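The laundry problem, one garment at a time

Flevier's two-armed machine is learning to load a washing machine in somebody's house, and the research behind it has more to do with choosing which mistakes to learn from

Mon 7 July

Loading a washing machine takes most people a couple of minutes and very little thought. For a robot it remains one of the harder jobs in the house. Clothes have no fixed shape. A shirt on a pile might be showing a sleeve, a collar or a fold that could belong to any of the three things under it, and the moment a gripper closes on it the whole heap changes.

The team at Flevier has spent the past year on this, using two arms, a set of cameras and a method it calls Lurnari. The method is a way of deciding which parts of a human-guided session are worth training on. The clothes and the machines are ordinary, and so are the rooms the work is done in.

The usual approach in this field is to have an operator steer the arms through a task many times over, record everything, and train a network to copy what was done. It works well for rigid objects. If you want a robot to put a mug on a shelf, a few dozen good runs will get you a long way. Laundry is less forgiving. An operator guiding the arms through a load will fumble, regrasp, shake something loose and try again, and a network trained on the lot learns the fumbling along with the rest.

Lurnari breaks each session into short stretches and scores them by how much closer the load is to finished at the end of each one. Stretches that make progress are kept. So are stretches where something has gone wrong and the operator recovers. Stretches where the arms hover or wander are given little weight. The scoring is done by a second, smaller network, trained on a set of 298 sessions that people marked up by hand, a job that was completed in May.

The wrist cameras matter more than the team first assumed. A camera up at head height gives the robot the room, but it can't see past the lip of a top-loader from a couple of steps away, and it can't see what is under a handful of clothes.
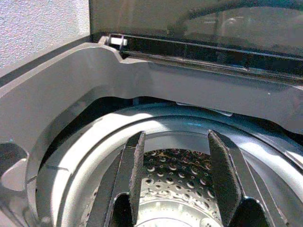 Down past the open lid: the tub rim and perforated drum of a top-loader, from the wrist camera.

Metal tubs are difficult for cameras. The rim throws bright highlights, the perforations repeat, and depth readings taken off that kind of surface tend to be patchy. Early versions of the system would treat a highlight as an edge and stop short, releasing a garment half on the rim. The fix was fairly dull. The team stopped asking the network to estimate depth inside the tub at all and had it judge only whether the gripper had passed the rim, which can be read from an ordinary colour picture.

The other half of the task is the pile. Trials were split between lifting single garments and lifting as much as the two arms could hold between them. Most people would do the second at home, and the team wanted to know if the robot could as well. 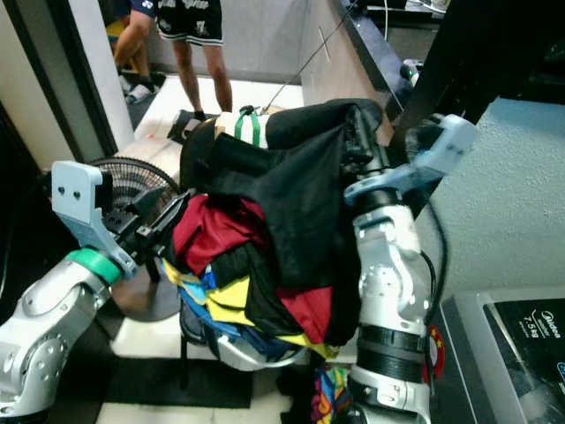
Both arms on a mixed bundle, with the washing machine at lower right.

Carrying a bundle is quicker when it works. Across the Dramau trials, named for the street where the first of the houses was, the two-armed lift moved a load in fewer trips but dropped something on a good share of them. Sleeves and trouser legs hang down and catch. A dropped sock is no disaster, but the robot has to notice it, and noticing turned out to be its weakest skill. Single-garment lifting was slower and a good deal more reliable.

The result the group is happiest with came from mixing the two. A network trained on filtered sessions of both kinds will start with a large lift and switch to single items once the pile is small. That switch was never programmed in. The operators tended to work that way themselves, and the filter kept it because those stretches scored well. With no filtering, a network trained on the same recordings switched back and forth and often finished with clothes still on the chair.

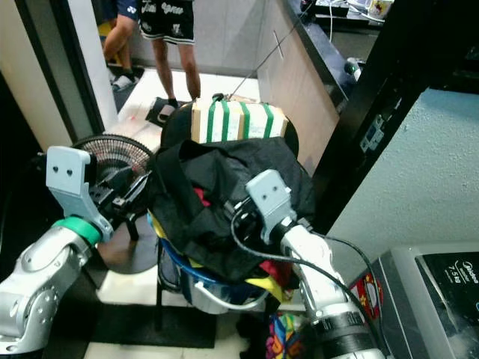 Clutter is the next thing on the list. A research bench has clothes on it and nothing else, while in a house the washing shares its space with bags, boxes, fans and whatever else has been put down that day. The robot has to work out what belongs in the wash and what doesn't, and a bag made of fabric looks a lot like a garment to a network that has mostly seen garments. Flevier handles this at present by having the robot ask. If its confidence falls below a set level, it pauses and waits for an operator to say yes or no. The aim is to bring the number of pauses down to a level a household would put up with.

Moving between houses is a separate problem. The 11 homes used so far differ in floor space, in light and in which way the washer faces, and performance drops each time the robot is set up in a new one. The team has found that a short top-up helps a lot – 29 guided runs in the new room recover most of what was lost. Doing without the top-up altogether would need far more variety in the training set than it has now.

There are limits to what has been shown. The published figures cover loading only. The robot doesn't sort colours, measure detergent or choose a cycle, and in the trials reported a person closed the lid. Unloading is harder again, as wet clothes are heavy and wrap around each other and around anything that sticks up inside the tub. The team has made a few recordings of it and describes them as not worth training on yet.

A separate group, Tichý, has asked for the scoring network to test on bed-making, where the same trouble with soft, folding material comes up on a bigger scale. Flevier plans to release it along with up to 500 of the recorded sessions, once footage showing people in the homes has been checked and cleared with them. The next round of trials will use front-loaders, with the arms mounted lower and the wrist cameras turned to suit.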